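Butcher-block worktops – oil or hard wax?
Kitchens and Worktops > 14 replies

marrowfat_pete
Thursday, 7:42 pm
Right, I've finally got rid of the grey laminate and I am so pleased with myself. Solid wood, the stripy butcher-block kind, from the Pavlović yard out past Vinport. It cost me 236 quid with delivery and it smells wonderful. Now I've got to finish the thing. My dad swears by Danish oil, the chap at the yard said hard wax oil, and my sister says leave it bare and scrub it. What does everyone use?

Gleice Siqueira
Thursday, 7:58 pm
Oh lovely, welcome to the club! Hard wax oil, every time. Two thin coats, and I mean thin – if it looks shiny and wet after a quarter of an hour you've put on too much, so wipe it back with a lint-free cloth. Mine has had four years of curry and red wine and still looks great. Do the underside as well or it'll cup.

Light striped planks are my favourite thing in the world, by the way. You get all those little shifts in colour from one strip to the next and no two tops match.

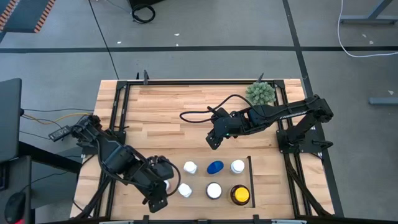

Striped butcher-block top, pale planks

It's that sort of look I'd want to keep, so go for a clear one. The tinted ones muddy the stripes.

oldgimlet
Thursday, 8:20 pm
Can't agree with Gleice on this one. Hard wax is fine until you get a black ring by the sink, and then you're sanding a big patch and trying to blend it in. With plain oil you rub the spot down, wipe some more on and go to bed. I've done tops in three kitchens that way.

Gleice Siqueira
Thursday, 8:31 pm
You can spot repair hard wax too! I did it in October after my nephew left a wet tin on it. 240 grit, a dab on a cloth, feather it out. It took me one evening and I can't find the place now.

oldgimlet
Thursday, 8:37 pm
You're more patient than me then. I'd still say a beginner is better off with oil.

beminley_baker
Thursday, 9:05 pm
I roll pastry straight on mine so I use food-safe mineral oil and nothing else. Once a week at first, then monthly. It does want more looking after, but I love doing it – radio on, cup of tea, rub rub rub. The whole kitchen glows afterwards!

marrowfat_pete
Thursday, 9:18 pm
This is brilliant, thanks all. Does anyone bother sanding first? It feels smooth already.

oldgimlet
Thursday, 9:26 pm
Yes. 120, then 180, always along the grain. And put those rags outside flat to dry, don't leave them scrunched up in a bin. They can catch fire.

Gleice Siqueira
Thursday, 9:29 pm
Agree with every word of that. Try both finishes on the sink offcut, Pete, and put up some photos!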